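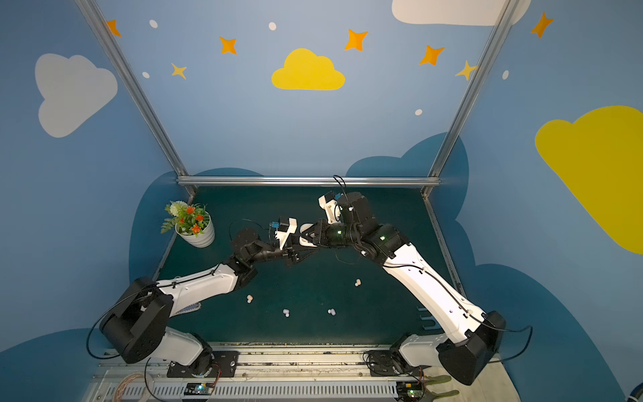

grusley_gal
Has anyone found a fake plant that survives life on a work table? I've bought 2 in a year and both went the way of all polyester. The current contender is a white ribbed pot with green leaves, white blossoms and bunches of orange flowers that flop a little over the rim. It lives in the back left corner of a dark green tabletop, where in theory it can't bother anybody. I like it a lot. My other half says it looks like the waiting room of a dentist who has given up. Looking for opinions on (a) keep or toss and (b) how you get dust off the petals without ending up with a pot of sticks.

stikarel
Keep. Orange on dark green is a good combination and dentists should be so lucky.

For dust, a soft makeup brush, dry. Do not wash it. I washed one in the sink in May and the dye came out of the flowers and went into the sink, where it remains.

mopandbucket19
Toss. A fake plant is a dust shelf with ambitions. If you want something green the table is already green.

grusley_gal
The table does not bloom.

mopandbucket19
Neither does the plant.

tekin_table
Disagree with stikarel on washing. Mine get a quick swish in cool water with a drop of dish soap, upside down, then hang from the shower rod overnight. Cheap dye will run, sure, but then you've learned something about the shop. I got mine from Rirov, the garden place out past the car wash, and they've had 9 baths and still look smug.

stikarel
Upside down from the shower rod. And the people you live with are fine with this?

tekin_table
They knock first.

papertowel_pete
The brush is fine for leaves but useless once the dust gets into the blossoms. Hair dryer, cool setting, held well back. Take it outside or you're just moving the dust to the curtains. Ask me about my curtains.

More important, what's holding the thing in the pot? Half of these are a lump of foam with gravel glued on top, and when the glue quits the whole bouquet leans over and starts shedding on your work. I'd pour some plaster in there before worrying about dye.

grusley_gal
Foam, I think. It wobbles if I pull on it so I've stopped pulling on it.

The other thing I should have put in the first post is the little pad on the left side, the white and blue dotted one. Same person who hates the plant says dots plus flowers is too much pattern for one table. I say they're at least a foot from arguing with each other.

mopandbucket19
I'm with the other half again. Pick one. And it should be the pad, a pad has a job.

tekin_table
Blue and orange are opposites on the color wheel, they're supposed to go together. Leave both. If somebody has to leave, start with the small white bits lying all over the middle.

grusley_gal
Those are staying, thanks.

papertowel_pete
Plain pot, busy plant, small dots. I've seen worse in magazines. I've seen worse in my own hallway, where the umbrella stand is shaped like a heron.

stikarel
We're going to need to hear more about the heron.

papertowel_pete
It was a wedding present. It has outlasted 2 carpets.

grusley_gal
OK, going with the brush first and the hair dryer if that fails. No bath until I've tested a leaf from underneath. Does plaster stick to a glazed pot or do I need to rough it up?

papertowel_pete
Glazed or plastic? Tap it. If it goes tink, line it with a plastic bag first so you can get the plaster out again. If it goes tock, same thing really.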